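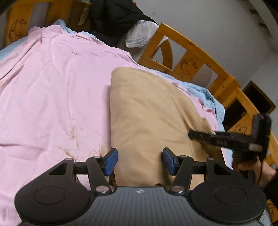 The blue fingers at the near corner of the pillow, bedroom task.

Gripper recall: please check the pivot bolts before you record again

Dear colleagues,

Many of you asked what happened with the hand-held grippers this January, and why the bedroom recordings were stopped for some days. I will try to explain it clearly, and also what we ask from you now.

The problem was found in Zostitz, during the task where the operator takes a pillow by the corner and puts it straight on the bed. On one of the grippers, a pivot bolt in the left linkage had turned itself loose. The fingers still closed, so the operator did not notice at first. But the left finger came to the fabric later than the right one, and the opening width that was saved with the video did not agree with the real position of the fingers. We lost 60 recordings from that gripper. They look fine when you play them, and this is the annoying part. Only when Encarnación Ortuño compared the width values with the video did she see the difference.

There is also a safety matter. When the bolt is loose, the two arms of the linkage can move apart and then close suddenly. One operator in the Kuhlmann apartment got a pinched fingertip when she held the linkage to feel where the play was. She is well and needed only a plaster, but please do not test the play with your fingers between the arms.

We checked all 24 grippers that are in use. On 16 of them the bolts were tight. The others had at least one bolt that could be turned by hand, and these were sent back to Gastetano for repair. As far as we understand, the thread lock was missing on part of the delivery. Gastetano has not confirmed this yet, so please take it as our guess.

Soft objects make the fault harder to notice. A cup would slip or stand crooked if one finger arrives late. A pillow or a quilt gives way under the finger, and the grasp succeeds anyway. For this reason the kitchen teams reported nothing, while the bedroom team had the most bad data – it is possible that the kitchen grippers were simply better, we don't know.

From now on, please do the following:

Before each session, and again after every 30 recordings, try to turn each silver bolt with the small key from the case. If it moves, stop.

Close the gripper slowly on nothing and look if both fingers arrive at the middle together.

When you work with a gripper in each hand, check both. The second one is often forgotten.

Put a red tape on a faulty gripper and write the time when you stopped. Do not tighten the bolt yourself and continue, even if it seems easy. We need to see how loose it was.

The bedroom tasks in Prurkomora start again on Monday with the repaired grippers. Zostitz will follow when the rest of them come back. If you recorded pillows or bedding in January and you are not sure which gripper you used, write to Encarnación and she will look it up in the session list.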